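Escáner de negativos Vadum 60: reseña

Probado con 100 placas de prensa del fondo Karamanlidis, donado en agosto al archivo local. Resolución suficiente para leer cabeceras; tarda 40 segundos por placa.
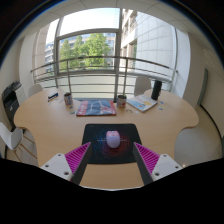
Ratón sobre alfombrilla negra, mesa de madera clara.

El portaplacas cierra bien. El programa Rimia exporta en 2 formatos y conserva la numeración original.
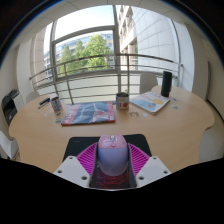

Rimia carece de atajos para recortar. Todo se hace con ratón; uno con rueda de desplazamiento, como el rosa y lavanda, basta para ampliar. El visor Tirkar abre los archivos sin conversión.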